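Home Main page Contents Categories Random article Help

Wooden tabletop
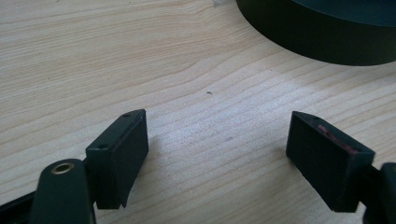 Definition

A wooden tabletop is the flat upper part of a table, made from wood and used as a surface for eating, writing, or handwork. It is usually made as a separate part and then joined to a base, such as legs with a frame or a central column. Light-colored tops are common in homes and offices, and many people choose them for small rooms.

Grain and color

The grain is the pattern of lines which the growth of the tree leaves in the wood. In a board cut near the outside of the log, the lines often become wavy or form long arches. In a board cut through the center, they are more straight. Pale cream bands may lie next to darker, honey-brown streaks, and both can belong to the same board.

The color of a top also depends on the light in the room. Under a strong lamp or near a window, one part of the surface can look almost white, and the grain is difficult to see there. For this reason, sellers advise to look at a sample from more than one side.

Marks

Small dark spots have several causes. A pin knot is the trace of a very thin branch and is part of the wood. A crumb or a grain of soil can look the same from a distance, but it comes off with a dry cloth. Gray smudges are often left by hands, pencil, or metal objects.

Finish

Tops are protected with oil, wax, or varnish. Oil keeps the natural feeling of the wood but must be renewed. Varnish closes the surface and resists water better, although a deep scratch in it is harder to repair. The Hamitz workshop, which makes tables with pale tops, sands each top before the first coat and again between coats. Its Arico model has a top 78 centimeters wide and 18 millimeters thick, and is sold with an oil finish only.

Care

The surface is wiped with a soft, slightly damp cloth, along the grain, and then dried. Hot pots should stand on a mat. Heavy round objects, such as lids and plant dishes, should be lifted and not pushed, and moved sometimes to a new place, so that the wood under them does not keep a different color from the rest.

Related articles
Wood grain
Pin knot
Table oil
Kavanagh table
Tindex furniture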